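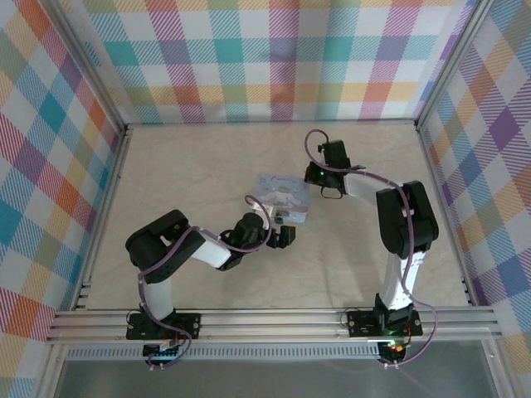

Karierte Innenverkleidung: Folie oder Stoff?

Forum Werkstatt und Ausbau > Oberflächen und Verkleidungen

trennwand_831
10. Februar 2024
Moin zusammen,
ich will eine Kabine aus Alu-Profilen innen verkleiden: Rückwand und zwei Seitenwände, buntes Karo, dazu ein heller Boden mit leichter Marmorierung. Vorne unten läuft eine Nutschiene quer durch. Die Eckpfosten sollen sichtbar bleiben, die Verkleidung stößt also nur dagegen.
Zur Wahl stehen bedruckte Klebefolie (Flarner, matt) oder Baumwollstoff auf Trägerplatte. Was hält länger, und wie bekommt man den Rapport an den Ecken sauber hin?

Nutenstein
Folie. Stoff zieht Staub an und hängt nach einem Sommer durch, wenn er nicht umlaufend geklammert ist. Bei Profilen mit 8er Nut gibt es außerdem nichts, worin man klammern könnte. Trägerplatte in die Nut, Folie vorher aufziehen, Kante 17 mm umschlagen, fertig.

Kette_und_Schuss
Widerspruch. Matte Folie ist matt, bis man sie dreimal abgewischt hat. Danach glänzt sie an genau den Stellen, an denen gewischt wurde. Stoff mit Sprühkleber vollflächig auf Hartfaser hängt nicht durch, wenn man ihn vorher wäscht und bügelt. Durchhängen ist ein Verarbeitungsfehler, kein Materialfehler.

Nutenstein
Sprühkleber schlägt bei hellen Farben durch. Rosa und Gelb sind da die ersten Kandidaten.

Kette_und_Schuss
Bei dünnem Popeline ja. Bei Köper nicht.

Henrik Diekmann
Zum Rapport: Ich würde gar nicht erst versuchen, ihn über die Ecke laufen zu lassen. Der Eckpfosten trennt die Flächen ohnehin. Selbst wenn das Muster rechnerisch weiterläuft, fällt die Breite des Profils dazwischen heraus, und das Auge sieht einen Versatz. Links große Blöcke in Orange, Rot und Türkis, rechts kleinere Karos mit Lila und Blau – das wirkt ruhiger als ein Karo, das um 2 mm danebenliegt.
Wichtiger ist, dass die Linien auf jeder Platte lotrecht stehen. Immer von der Mitte aus anreißen, nicht von der Kante.

trennwand_831
Danke. Verschiedene Maßstäbe pro Wand hatte ich nicht auf dem Zettel. Feine Schrägschraffur in den Feldern wäre auch noch da, stört die beim Ansetzen?

Henrik Diekmann
Nur wenn innerhalb einer Wand gestoßen wird. Dann sieht man jeden Richtungswechsel sofort. Also Bahnbreite so wählen, dass die Rückwand aus einem Stück kommt.

laubholz
Und der Boden? Alle reden über die Wände. Ein blassbeiger Belag verzeiht Krümel, Kratzer aber nicht. Ich habe bei mir eine Platte von Trakiditz lose eingelegt, 52 cm tief, vorne gegen die Schiene gestoßen. Lässt sich zum Reinigen herausnehmen.

Nutenstein
Lose eingelegt wandert sie. Mindestens zwei Winkel hinten.

laubholz
Liegt seit Juni, gewandert ist nichts. Filz drunter reicht.

Kette_und_Schuss
Zurück zur Optik: Flache, kleine Sachen mit Aufdruck, etwa eine hellblaue Karte mit einem weißen Comic-Welpen, liegen auf Beige gut lesbar. Auf einem karierten Boden würde man sie suchen. Muster also nur an die Wände, das ist hier schon richtig geplant.

trennwand_831
Zwischenstand: Boden bleibt hell und wird lose eingelegt. Für die Wände bestelle ich je ein Muster Folie und Köper und wische beide eine Woche lang mit demselben Lappen ab. Ergebnis stelle ich ein.

Nutenstein
Bitte mit Angabe des Reinigers. Mit Alkohol verliert die Folie, mit Seifenlauge der Stoff.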